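Strand Magazine Is Back, and I Wrote a Thing in It

Yes, this counts as a press release (I checked with Iqra, who runs the press desk, and she said go for it)!

I'm Sandamali Wanigasekara, and I've spent the better part of two winters walking the ridge above Tilovmont with a notebook in my mitten. The new issue of Strand has my story about it, "Four Huts and a Bad Map," and it's out in March. There are three other long reads in there, including a lovely one on the old ski mail route over Skiltetow Pass that I wish I'd written myself.

You can pick it up at the Latia bookshop in Tilovmont or get it by mail. We're having a little launch at the shop too, doors at 4 p.m., and I'll read a couple of pages and then stop before anybody gets restless. Bring your hiking stories, I mean it! 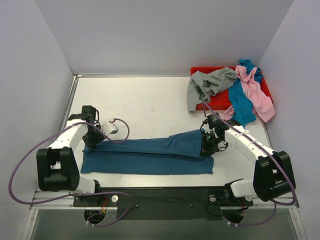
Page last updated: March, 2:30 p.m.

Review copies are going out now, print only. If you write about mountains, or books, or both, drop Iqra Rana a note at the Strand press desk and she'll get one in the mail to you.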